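Handout 3: Placement relations between small objects and tableware

Course section: M. Nambiar. Lab section: I. Juhász.

## 3.1 Terms

For a pair of objects A and B on a common support S, this course uses the relations **on**, **in**, **beside** and **beyond**. The support is the tabletop unless stated otherwise. Relations are read from the near edge of the table, where the observer stands.

- **on(A, B)**: A rests on the upper surface of B, and B carries its weight.
- **in(A, B)**: A lies inside the rim of B in plan view and below the rim in height.
- **beside(A, B)**: A and B both rest on S, separated to the left or right.
- **beyond(A, B)**: A and B both rest on S, and A is farther from the near edge.

A flat plate gives trouble with the first two. Its rim is low, and a small box laid on it will usually stand higher than the rim. Under the definitions above the relation is *on*. Students who write *in* for a plate should reserve it for the bowl exercises in Handout 4.

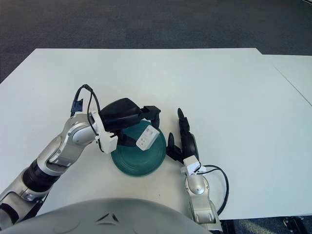

Orientation is recorded separately from the relation. A rectangular object has a long axis, and on a round plate that axis has no edge to be compared with. Use the table edge instead, and write *parallel*, *square* or *diagonal*. Do not estimate an angle unless the sheet asks for one.

Surface relief also matters. A plate with raised concentric rings does not give a flat-bottomed box full contact: the box bears on the ring crests, and the contact area is smaller than its footprint. On a glazed surface this can allow the box to turn under a light push. Note the relief in the remarks column — "ringed" is sufficient.

## 3.2 Separated objects

When the plate and the small object both rest on the table, neither supports the other and *on* does not apply. Choose between *beside* and *beyond* according to the larger offset. If the sideways offset is small, give the main relation first and the correction second, e.g. "beyond, slightly left."

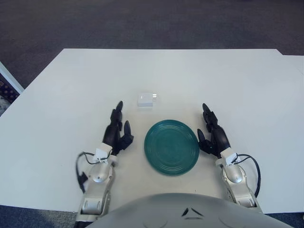
Protruding parts need a fixed rule. A charger or adapter may have a connector extending from one face. The body defines the position; the connector defines the heading. Record the side toward which it points (left, right, near, far). If a body is clear of the plate but its connector overhangs the rim, the relation is still taken from the body, with "overhang" in remarks.

Where two tables are pushed together, the seam is not a boundary for these relations. Treat both tops as one support if they are level.

## 3.3 Exercise

Set out one plate and one small box. Record 12 placements on the Clivent sheet, at least 3 of them with the box on the plate. Exchange sheets with another pair and reproduce their placements from the written record alone. Mark any entry that allows more than one reading.

Sheets go in the Sturkton tray by the end of the lab hour.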